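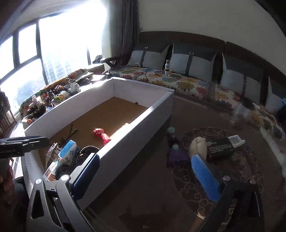 Drying and storing boxing gloves

Open the cuffs fully as soon as training ends. Wipe the lining with a cloth dampened in water and a little white vinegar, then with a dry one.

Stuff each glove with crumpled newspaper. Change the paper after 60 minutes and leave the second batch in overnight. Keep gloves away from radiators and hair dryers; direct heat stiffens leather and cracks the foam.

Hand wraps

Close the hook-and-loop tab before washing. Use a mesh bag, cold water and no fabric softener. Hang full length. Roll from the tab end, so that the thumb loop finishes on the outside.

Leather care

Apply conditioner every 8 weeks, in two thin coats. Test on the inside of the cuff first. Synthetic shells need only mild soap.

Mouthguard

Rinse in cool water and store in a vented case. Hot water distorts the fit.

Updated 8 June 2020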